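Section 3: Fitting the processor and memory

Before you start, switch off at the wall and unplug the power cord.

1. Lay the tower on its side and take off the side panel.
2. Raise the metal bracket on the CPU socket. 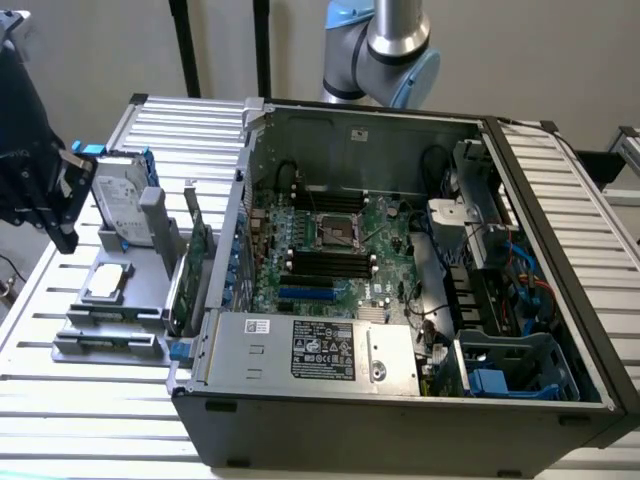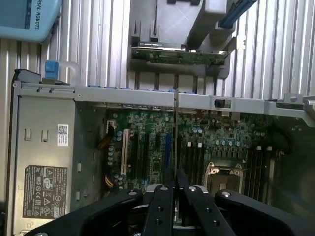
3. Line up the corner mark on the chip and lower it straight in - don't slide it.
4. Close the bracket.
5. Press each memory module down until both ends click.

CAUTION: Hold the chip by its edges only.

Note: Keep the expansion card aside until section 4. Spare screws can be ordered from Kivley, part 222.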